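# 白线

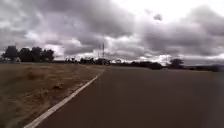
*左侧边线，草地与沥青交界处。*

弗洛里安·博德里把论文初稿放在会议桌上，第一页只有一个数字是加粗的：2,073 帧，边线检测偏差全部在阈值以内。

雷娜塔·扎克没有坐下。她翻到方法那一节，读得很慢，嘴唇微微动着。

“阈值是谁定的？”

“Pichon 那边定的，”弗洛里安说，“Drinix 模块一直用这个值。”

“什么时候定的？”

他端起咖啡，又放下。窗外是 Parkivell 的停车棚，五月的雨打在铁皮上，响得人心烦。

“跑完第一轮之后。”他说。

雷娜塔在页边画了一个小圈。她在 Fulteo 审了很多年内部报告，圈画得越小，事情越麻烦，组里的人都知道。

“你看这张。”她把插图推过去，“一条实线，从左下角一直伸到地平线。一边是深灰的路面，一边是干草。云这么厚，地上连影子都没有。换了我奶奶，她也能把车开在线的右边。”

“近处漆面有磨损，”弗洛里安说，“有几块发暗。模型没有被带偏。”

“几块发暗。”她重复了一遍，“那草里这团黑的呢？”

他凑近看。“一丛草吧。也可能是杂物。”

“你不知道。”

“它不在路面上，不影响结果。”

“我问的是模型把它当成什么。”

弗洛里安打开电脑，找了好一会儿。日志里没有这一项。他们只记录了横向偏差，别的输出在压缩数据时都丢掉了，当时硬盘快满了，是他自己点的确认。这件事他没有说。

“还有右边，”雷娜塔说，“路面一直铺到画面外头，右边界在哪里？你写‘车道保持’，可车道有两条边。”

“我们用左线推算右侧。”

“用多宽推算？”

“固定值。”

“量过吗？”

“地图上有。”

她又画了一个圈，比刚才那个还小。

初稿里写着，方法“在 13 个路段上表现稳健”。雷娜塔一段一段查过去，查到一半去关了窗。有完整白线的占了大多数，线断掉的只有 2 段，这两段的结果放在附录里，字号小了一号，图例用的是浅灰色。

“附录谁排的版？”

“模板自带的。”弗洛里安的耳朵红了。

她终于坐下来，拧开笔帽，把“稳健”两个字划掉。笔在上面停了很久，什么词也没有写。

“你觉得它不行？”他问。

“我觉得我不知道它行不行。你写了二十页，我还是不知道。”

弗洛里安望着那张图。天际线上竖着一根细高的杆子，他先前一直没留意，现在目光总往那里去。

“断线的路段，再跑一遍要多久？”她问。

“得先把阈值锁死，”他说，“写下来，你签字，然后再跑。”

雷娜塔从初稿背面撕下半张纸，推到他面前。

“写吧。”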